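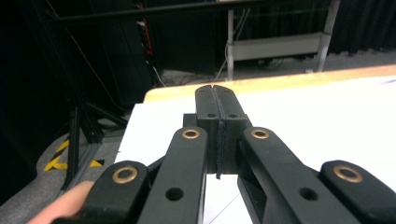
Buying and Trading In: Common Questions
Wojcik Motors, updated 2019-03-30

Are the prices on the website the prices on the lot?
Yes. The online price is the vehicle price before tax, title and registration. If a car has a different number on the windshield, tell us and you pay the lower one.

Do you charge a document fee?
No. Your purchase order lists the vehicle, state tax, title, plates and anything extra you chose.

Can I hold a car before I come in?
A $200 deposit by card holds a car for two business days. It is refunded in full if you don't buy. We do not hold cars without a deposit. Call and ask for Lucinda Thibodeaux or Archie Rutherford.

Can my own mechanic look at it?
Yes. You can take the car to any shop within 15 miles during business hours. Leave a copy of your license and bring the car back the same day. You pay the shop.

Do I get a history report?
A printed report is in the folder for every car. Reports can miss repairs that were paid for in cash, so we also give you a copy of our own inspection sheet, with tread depth and brake pad readings.

What warranty comes with a used car?
Cars under ten years old come with our 90-day or 3,000-mile powertrain coverage, whichever ends first. It covers the engine, transmission and drive axles. It does not cover tires, brakes, batteries, glass or the radio. Older cars are sold as is, and the window sticker says so.

How do you value a trade-in?
We drive it, put it on the lift and check recent auction results. It takes 30 to 40 minutes. The offer is in writing and good for seven days or 300 more miles. You can sell us your car without buying one of ours.

What if I still owe money on my trade?
Bring a 10-day payoff letter from your lender. If you owe more than the car is worth, you can pay the difference or ask the new lender to add it to the loan. For example, a payoff of $1,566 on a car we value at $696 leaves $870 to cover.

Can I get a loan with no credit history?
Sometimes. Radwa Zaki in finance works with several lenders, and two of them take first-time buyers. Bring two recent pay stubs, proof of address and your license. Expect to put more money down.

When will my plates arrive?
Usually in three to four weeks. Your temporary tag is good for 30 days. If it is close to running out, call Tsion Tefera in the title office for an update.

Do you deliver?
Yes, free within 25 miles. Past that we quote by distance. Paperwork has to be signed before the car leaves the lot.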